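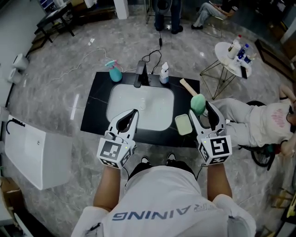 Two handheld grippers at a sink station, the right one open around the head of a green scrub brush.

The purchase price of a handheld gripper is the easiest number in a collection budget to get right. Aarti Kanaujia, who plans equipment for Wudiler, keeps it on one line of a sheet that runs to 69. Most of the other lines cover things that break, run out or have to be plugged in.

Her current plan is for 24 grippers, bought as 12 pairs. The first draft asked for 13 pairs, with the extra pair held as a spare. She replaced that pair with loose fingers, pads and printed markers, on the grounds that a worn pad stops a station as surely as a dead motor would and costs far less to keep in a drawer.

Stations come next. A kitchen task needs a counter at working height, a basin, a faucet and a supply of ordinary goods: sponges, brushes, spray bottles, pump bottles. Kanaujia budgets these as consumables. Brushes are ordered with several handle shapes, and the order is repeated each quarter so that the stock does not narrow to one model.

Floor space is priced by the station, with a fixed allowance for cable runs. Uvik, which quoted for the fit-out, left the cable covers out of its first offer. They went back in as a separate item, along with extra outlets along the wall.

Labor is the largest line. The plan assumes 141 paid hours per station in January, and that figure includes breaks, setup and marker checks. Recording time is lower. Buyers who divide the month's cost by paid hours will get a unit price that looks good and cannot be met.

Two suppliers remain on the list. Bárány offers a lower price per pair and charges for calibration. Pristska includes calibration but ships fingers only in full sets. Over one year the totals are almost equal, and Kanaujia expects delivery time to settle it. She has asked both for a written lead time on replacement pads, with the order to be placed once the second answer arrives.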